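## 4. Collecting Demonstrations by Hand and by Remote Control

We wanted to know how much the way of teaching matters when the objects stay the same.

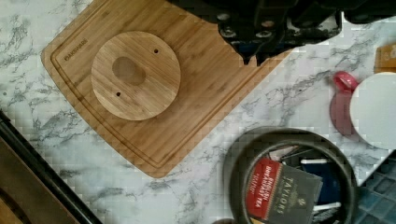
**Figure 3.** Wrist view of the kitchen workspace, with the wooden disc on the cutting board and the gripper at the top.

### 4.1 Two ways to teach

Every task in the Kament set was taught in two ways. In *hand guiding*, the teacher holds the arm just above the wrist and moves it through the task while the motors only cancel out gravity. In *remote control*, the teacher sits at a desk two meters away, moves a small leader arm, and watches the wrist video on a monitor. Both methods record the same things: joint angles, gripper opening, and the wrist video, all at 20 frames per second. A policy trained on one kind of data can therefore be trained on the other without touching the code, and that made the comparison a pleasure to run.

We collected 200 demonstrations with each method, for a total of 400. Vlasta Kováčik and Peter Kubíček did all of the teaching and traded methods after every 20 demonstrations, so neither method got only the fresh teacher or only the tired one. Kubíček had used a leader arm before. Kováčik had not, and her early remote demonstrations are still in the data.

### 4.2 The disc task

The task we kept coming back to is the disc task (Figure 3). A round wooden disc lies on a cutting board, and the robot has to grasp it by the edge, lift it clear, and set it down on a free patch of the countertop. It sounds easy. It is a wonderful test! The disc and the board are close in color, so the outline of the disc is faint in the wrist video, and the large off-center hole gives a policy a tempting but wrong place to put a fingertip. The groove that runs around the board adds another line that can be mistaken for an edge worth grasping.

We left the other kitchen things on the counter during teaching. The tea box in its round container has much stronger contrast than the disc does, and we were curious whether a policy would get drawn toward it. The board was turned to a new angle between demonstrations and the disc was moved by hand, with no fixed grid of positions. Teachers were asked to start with the gripper above the board and were otherwise free to approach as they liked.

### 4.3 What the teachers did differently

The two methods produced strikingly different motions. With hand guiding, the teachers came in low and from the side, and often let a fingertip rest on the board before closing. They could feel the contact through the arm, and they used it. With remote control they stayed higher for longer, paused over the disc, and came down almost straight. Kubíček described the pause as "waiting for the picture to make sense," and we saw it in nearly all of his remote demonstrations.

Shadows turned out to matter too. The gripper shades the part of the board below it, and a remote teacher has only the video to go by. Both teachers began to read the shadow as a height cue, lowering the arm until the dark patch and the fingertip seemed to meet. We had not suggested this, and we were delighted to find it in the recordings. Hand-guided demonstrations show no such habit, presumably because a teacher standing at the counter looks straight at the disc.

### 4.4 Cleaning the data

Alois Haslinger reviewed the recordings and removed only those in which the arm had hit a joint limit or the video had dropped out. Fumbled grasps that the teacher then corrected were kept. Earlier work on the Damwood arm had convinced us that corrections are some of the most useful moments in a demonstration, and we did not want to lose them here. Hand-guided recordings needed one more step: the teacher's sleeve or fingers sometimes entered the wrist view, and we masked those regions before training. Section 5 reports results with and without the mask.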